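Drawer binding on one side when pulled from the left
Woodworking and small boxes > Hardware and fitting

korban_k
Built a small box with a single drawer, plain butt runners, no metal slides. The drawer is 3 mm narrower than the opening. Pulled from the center it runs fine. Pulled from the left corner it racks and stops with a third of its length still inside. I waxed the runners twice. Is the gap too small or too big?

Thiele_A
Too big. Racking is a function of side clearance against length. With that much slop the drawer rotates until opposite corners touch the case, and then pulling harder only adds friction. Wax helps, but it does not change the geometry.

What is the drawer depth front to back compared to the width?

korban_k
Wider than it is deep. I don't have it in front of me.

Thiele_A
Then that is most of your problem. Short and wide is the worst shape for a drawer without slides.

imre772
Disagree on the clearance. I would leave it alone until you know what the box does in December with the heating on. I closed one up to a paper-thin gap in dry weather and had to plane it out again in summer. Solid sides move in height more than anything, so people blame the width when it is the top edge rubbing.

Thiele_A
He said it stops only when pulled from one corner. A top edge rub would show up on a center pull too.

imre772
Depends where the rub is. A cupped side can clear in one position and catch in another. Put pencil on all the edges, run it 2 or 3 times and see where it smears. Costs nothing.

kenza.h
Pencil test first, agreed. After that, a center guide. Glue a strip to the case floor, front to back, and two thin strips under the drawer bottom that straddle it. The side gap stops mattering because the guide does the steering. You need enough room under the bottom panel for it to work.

Tomby
Or buy the Rirketti slides and be done with it.

kenza.h
On a box that size the slides would eat half the usable width. They also need a flat mounting face, and his runners are in the way.

korban_k
Pencil results: smears at the back left and front right, nothing along the top. So Thiele_A wins that one. There is room under the bottom for a guide strip if I keep it thin. 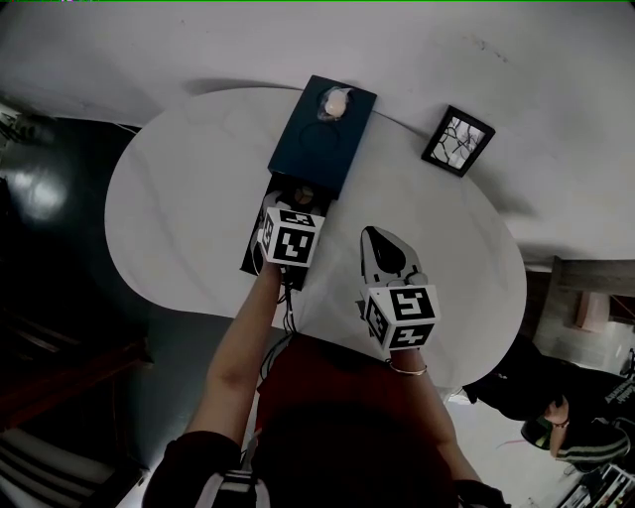 Is there any reason to prefer hardwood for the strip, or will offcuts of whatever do?

kenza.h
Hardwood, straight grain, and wax it before the glue goes anywhere near the case. Fit the straddling strips with a slip of card on each side as a spacer — take the card out when the glue sets and that is your running clearance.

imre772
I still think he should wait a season before gluing anything.

Thiele_A
The guide can be held with two small screws in slotted holes. Then it can be moved later and both of you are happy.

imre772
Fine with that.

korban_k
Screws it is. Will report back when I have cut the strips.

csenge_d
Same problem here with a sewing box, also wider than deep. Does the guide have to run the full depth or can it stop short of the front?

kenza.h
It can stop short. Keep it long enough that the drawer is still on it when open as far as you normally use it.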